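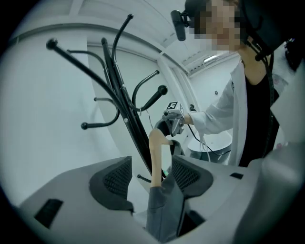

A coat rack with lots of curvy arms, and a gray gripper held just above a light beige piece.

HOW DO YOU SHOP FOR A ROBOT?

Suppose your school wanted to buy a robot that could hang up coats. (Wouldn't that be nice on a snowy morning, when everybody's mittens are all over the floor?) You might think the hard part is picking the robot, but the grown-ups who do this kind of shopping start with a pencil and a long piece of paper, and they write down the job first.

What does it have to pick up? Is it soft, like a scarf, or stiff, like a hanger? Hooks are tricky! They bend and cross over each other, and a gripper has to squeeze in between them without bumping anything. Look at the two fingers at the bottom of the picture. They have dark pads with a tiny diamond pattern on them, and pads are one of the things you have to choose when you go shopping.

Next comes the budget. A budget is a plan for your money, just like when you have birthday money and you have to decide how much goes to the game and how much to the batteries. Let's say the town of Tesbridge has 2000 dollars for a pair of practice grippers. Should it spend all of that on day one? No! Pads can wear out and cables can break, so the planners might tuck away 115 dollars for spare parts and write it on its own line, where it won't get spent on something else by mistake.

Then there's time. If you order in November, your boxes may not come until February, and people need a while to learn how everything works. They need a place to practice, too, with a table, good light, and room to move their arms.

Now you try it! Choose one chore at your house, and make a shopping list for a robot helper. Write down 7 things it would need, put a pretend price next to each one, and add them all up. Is it more than you thought? Go back and see what could wait until next year, and don't forget to save a little for the spare parts.

Filed under: Robots & Machines > Money Smarts > Ages 8 to 11

Contact Asora Kids | © Asora Learning Pages | Back to top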